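Gift box (plush and crochet)

A gift box, in the sense I'm using on this page, is a lidded or open box filled with small soft toys and given as one present. I keep this little encyclopedia of handmade and homemade things in my spare time, and this entry is one of the longest because I've been packing these boxes for years and can't seem to stop talking about them! Corrections are welcome, especially on the crochet parts, where I'm very much a beginner.

Contents

Most boxes mix crocheted toys with store-bought plush. Crocheted toys are often called amigurumi, a Japanese word for small knitted or crocheted stuffed figures. They're usually worked in the round in single crochet, stuffed as you go, and closed at the end with a yarn needle. Rabbits are a favorite (those floppy ears are just flat pieces sewn on, often with a second color inside), and so are ducks, bears and little dolls with fuzzy hair.

My friend Lorna Abella makes the rabbits for our family boxes and likes a cream yarn that hides loose fibers. She sews the ears on last, after the face, and I've seen her take one pair off and put it back three times.

Packing

I pack on a bed. A table is too hard and too small, and on a bed you can spread everything out – cards, paper strips, ribbon, the toys that might not make it in – and nothing rolls onto the floor. The big toys go in first, sitting up and leaning on one another in a corner, and then the smaller things get tucked in around them. Flat packages go down the side, or underneath if the box is deep enough.
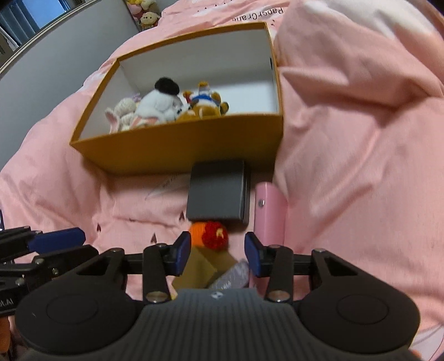

A bunny, a white plush with a fuzzy black top and a duck-like friend in a sailor collar share a golden-yellow gift box on a heart-print bedspread.

A box with a plain white inside is my favorite kind, as pale linings make even a very small toy look cheerful. Dark linings are handsome but they swallow up brown and navy plush. Kristine Lagman, who proofreads these pages for me, disagrees and would like it known that she has a black box from Lykkegaard she's extremely fond of.

Filler is a matter of taste. Shredded paper holds things in place and also gets into yarn loops, where it stays forever. Tissue is kinder. For a box that's being carried by hand I use neither and just pack the toys a bit closer together.

Size

The boxes in my closet are mostly 12 or 13 inches on the long side, plus one 19-inch monster that once held boots. Three medium toys sit nicely in the smaller ones with space left for a card. Measure the tallest toy sitting down, not standing, and don't forget the ears if you want the lid to close.

Care

Cotton yarn toys can generally be hand washed in cool water, squeezed in a towel and dried flat. Check the tag on store-bought plush, and keep collars and other trim out of the dryer. Buttons and beads aren't a good idea in a box for a baby or toddler, so I ask for stitched eyes.

See also: Amigurumi; Gift wrap; Ribbon, saving and ironing of

Last edited 5 Sep 2024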